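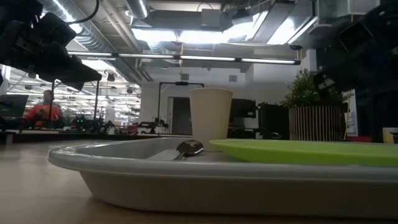
Rajitha Chowdhury wrote in under my last post to say that a rule without a reason attached is just a superstition with a laminated cover, and could I please stop adding to the pile. Fair. She then listed the ones from her own place, including a ban on mugs with handles that has outlived the only arm it ever applied to.

I've been chewing on that since May, mostly because I'm the person who keeps our pile. It's called the Nernik sheet, after the first project it was written for, and it began as a single side of A4. It's now 9 pages. Page 4 contradicts page 7 on where you stand during a reset, and both are underlined.

So I went through it with a pencil, trying to work out which rules I'd defend in front of a stranger.

Hands out before arms move. Keep. Say it out loud as well, even if you're alone and feel a fool. The one time I skipped the saying-out-loud part I got a spoon across the knuckles, which is a very small injury and a very long conversation with your manager.

Stop button within reach of whoever is running the session. Keep, obviously. The sheet says "within easy reach", and at Trivent, where I worked before, that was taken to mean the far end of a bench if you were prepared to lunge. I've changed it to "without moving your feet".

Speed limit of 200 millimetres a second when anyone is inside the line. Keep. It's our own house number and we picked it by arguing. People grumble that it makes putting a cup on a tray feel like watching a ferry dock. It does. Bring a sandwich (and eat it outside the line, see page 2).

Then we get to the murky ones. "Do not leave the tray in the Mollah position." I have asked everybody. There was a Mollah fixture once, it had a position, and the tray shouldn't be left in it. Struck out.

"Restart the Ivotton box after every 50 runs." I can remember why we did that, and the fault was fixed two versions ago, but three people told me they'd feel uneasy stopping. I left it in with a note saying it's optional, so naturally they all still do it.

The sheet is down to about 5 pages. Each rule now has a line underneath saying what it's for and who to pester if it looks wrong. Most of them say to pester me, a flaw in the system I hadn't spotted until the messages began.

Rajitha, if you're reading - yours next. Start with the mugs. And if anyone out there does know what the Mollah position was, please tell me before I put a tray in it.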